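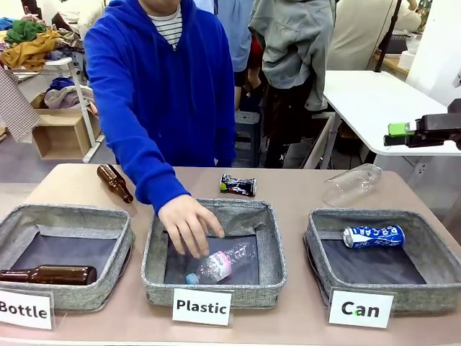

Chapter 9: Sorting by Hand, Sorting by Machine

Every school robotics club seems to end up sorting rubbish. It looks easy. You put out three baskets, prop a card in front of each, and ask for the bottle to go where the card says. A person does this without thinking, which is exactly why the task fools beginners.

Look at the labels first. "Bottle" and "Plastic" are not two kinds of the same thing. One names a shape and the other a material, so a clear plastic bottle could fairly go in either. The student at the table has picked "Plastic". Would a program written from those cards do the same?

The Trastier project, run by Hrefna Kárason's class, reported 400 sorted items and 224 placed correctly. I would treat that figure with care. The report never says who decided what "correctly" meant, or whether a crushed can was scored like a whole one.

In this chapter you will write your own sorting rules, swap them with a partner, and follow theirs to the letter. You will need 2 sheets of paper and a pencil. Leave the computer off until Section 9.2.

© Nutetti Schoolbooks. Back to top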